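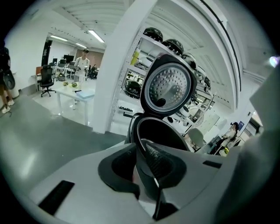

Claruvach Shared Kitchen — Equipment and Storage Group
Minutes, Tuesday, 10:00 a.m., back room

Present: Noreen Shaikh (chair), Tormod Lindholm, Dilani Munasinghe, Shabnam Soomro (minutes)
Apologies: Arsalan Magsi

1. Minutes of the last meeting
Accepted with one correction. Item 4 should read "inner lid plates," not "inner pots." Shabnam to amend the filed copy.

2. Rice cookers: storage
Tormod reported that the black cookers are now kept on the top shelf of the white metal unit. Dilani asked whether the top shelf is the right place, given the lifting involved for shorter users. Tormod's view was that the middle shelves are taken up with parts and boxes and would have to be cleared first. After discussion it was agreed to leave the row where it is until item 4 is dealt with, then move the cookers down one level.

Cookers are to be put away with the lid closed and the cord coiled behind the body. Cords are not to hang over the front of the shelf.

3. Rice cookers: cleaning and inspection
Noreen went through the draft procedure. Text as agreed:

Unplug. Open the lid fully. Take out the inner pot and wash it separately. Check the perforated plate on the underside of the lid for starch in the holes, working from the outer rows inward. Wipe the rim of the body and the inside of the well with a damp cloth only. Do not pour water into the body. Leave the lid open until the rim is dry to the touch.

Dilani pointed out that the draft did not say whether the lid plate comes off for washing. Tormod has removed one by the small knob but did not want this written down as the general method until he has read the manual. Wording held over. In the meantime the plate is to be brushed in place.

Shabnam asked for a limit on the drying time, as open cookers have been left on the prep counter overnight. Agreed: up to 100 minutes, after which whoever is on closing duty finishes drying by hand and puts the cooker away.

4. Loose parts and boxes
The intermediate shelves hold a mix of appliance parts, boxes and small items with no list. Dilani has started one but cannot match several parts to a machine. Some may belong to the Jelamska steamers that were returned in April. Agreed that anything not matched by the next meeting goes in one crate marked "unidentified" under the unit. Nothing to be thrown out before Arsalan has looked through it.

Cleaning products do not belong on the shelving with food equipment. Any found there go back to the sink cabinet.

5. Labels
Tormod proposed a number on each cooker, with the same number on its inner pot and measuring cup. Pots have been swapped between cookers at least twice, and one did not sit flat on the heating plate. Approved. Ivico quoted for heat-resistant labels in a pack of 200 — more than needed, but the smaller pack costs nearly the same. Label to go on the back of the body, clear of the vent.

6. Annamalai booking
The Annamalai lunch group has booked the kitchen and asked for the use of the rice cookers. Noreen confirmed the booking under reference 1305. Two points were raised. All the cookers must not run from the one counter circuit, which tripped last time. The group must also be given the procedure in item 3 on paper before the day. Tormod to mark which outlets may be used together.

7. Other business
Dilani asked for a step stool to be kept beside the shelving. Agreed. The one in the pantry is to be moved, and the pantry will go without for now.
Lighting over the sink: no progress.

Actions
Shabnam — correct last minutes; print item 3 for the Annamalai group
Tormod — read manual on lid plate; order labels; mark outlets
Dilani — finish parts list; move step stool
Arsalan — review unmatched parts
Noreen — confirm arrival time with the Annamalai group

Next meeting: the 13th, same time, back room.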